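Budget for a first robot arm: simulation license first, or hardware first?

Posted by Lemlem Abera, 09/06/2024

Hello everybody. I am preparing an equipment plan for a small group at our technical college. We want to study kitchen tasks with one robot arm: cups, faucet, sink, small jars. The project name is Tsegaye and the money must be ordered before October, otherwise it goes back to the department.

I have two offers on my desk. The first is from Lodholm, an arm with a gripper and a controller, for 3513 dollars without shipping. The second is from Brutero. It is a workstation with a good graphics card for 3233 dollars, and with it we would stay only in simulation for the first year. We cannot pay for both. I have made a test kitchen in simulation on a borrowed computer, and I was working with a cup at the sink.

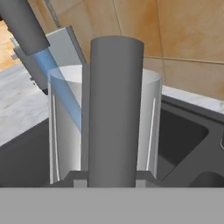

Cup task in the simulated sink, close view at the gripper.

My difficulty is this. The seller of the arm says simulation is a toy and we will learn nothing from it. My colleague says the contrary, that an arm without simulation will stand in the corner because we will be afraid to break it. I don't have experience to judge who is right. Also I don't know which small costs I forget. The offer from Lodholm does not mention a table, an emergency stop, or spare fingers for the gripper. Is it normal that these are separate?

Thank you for your patience with my English.

Wanting Xu
Replied, marked as helpful by 2 readers

Yes, it is normal, and I would ask for these things in writing before you compare any price. When we bought our arm, the mounting plate and the emergency stop box were on a second invoice, and together they were 723 dollars. The person who approved our budget was not happy with me.

In your place I would buy the workstation first. I know this is not what you hope to hear, but you already have a kitchen that works in simulation, so the money gives you something on the first morning. With the arm you will wait for delivery, then for the safety inspection of your college, then for somebody to drill the table. In our case this took almost a full semester.

One thing to use the simulation for is the measuring of the room.
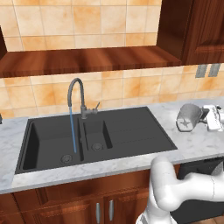 The reach of the arm is the number that decides your furniture budget, and people take it from the brochure without checking. Put the base of the arm in simulation where you really can put it in your room, and try to reach each place that your tasks need. A layout with two basins, a drainboard and a blender jar to the right of the faucet is a good test — the arm comes from the front, at the lower right, so the large basin is the place I would try first, and the high arch of the spout is one more thing to go around. If you find that the arm cannot do it, you can ask for a longer model now, and not after you have signed. Please write the height of the counter in your plan too. We ordered a pedestal that was too low and had to pay for a second one.

About the seller: he sells arms. Ask him if he will let you return the arm within the first weeks. His answer will tell you more than his opinion about simulation.

Ryan Entwistle

just get the arm. used ones are out there, got mine from a place in Orley that was closing down. sim is fine but you'll want the real thing anyway

Parviz Esfahani

I don't agree completely with Ryan. A used arm can be a good purchase, but for a college you must ask about the controller software and who will repair it. If the maker does not support the old controller anymore, you have bought a lamp. Also many purchasing offices don't accept a used machine without an invoice from a company.

I made a similar plan two years ago and I divided the list in three parts: what we must have to switch the arm on, what we must have to be permitted to switch it on, and what breaks. The second part is the one people forget. It contains the emergency stop, the risk assessment, the floor marking and sometimes a fence. The third part contains fingers, cables and cups.

Before you send the plan, I would run every task one time in simulation with an empty gripper, only the movement, and write down which ones you really need in the first year. Our list became much shorter after this and we saved the price of a second gripper.
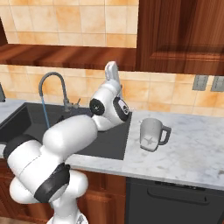 Should the spare fingers be in the first order?
Put one spare set in the first order, because a small order later often has the same shipping cost as a big one.

For training of students, ask if the seller gives one day at your place. Sometimes it is included and they don't write it in the offer. Bontu Wako posted her order template in the files section of this site, and you can change the names and use it. Look at the line for insurance — I missed it the first time.

Lemlem Abera

Thank you all. I have written to Lodholm about the table, the emergency stop and the return, and I will measure the counter tomorrow. Parviz, I found the template, but the insurance line is empty in my copy. Did you put the price of the arm there or the price of everything?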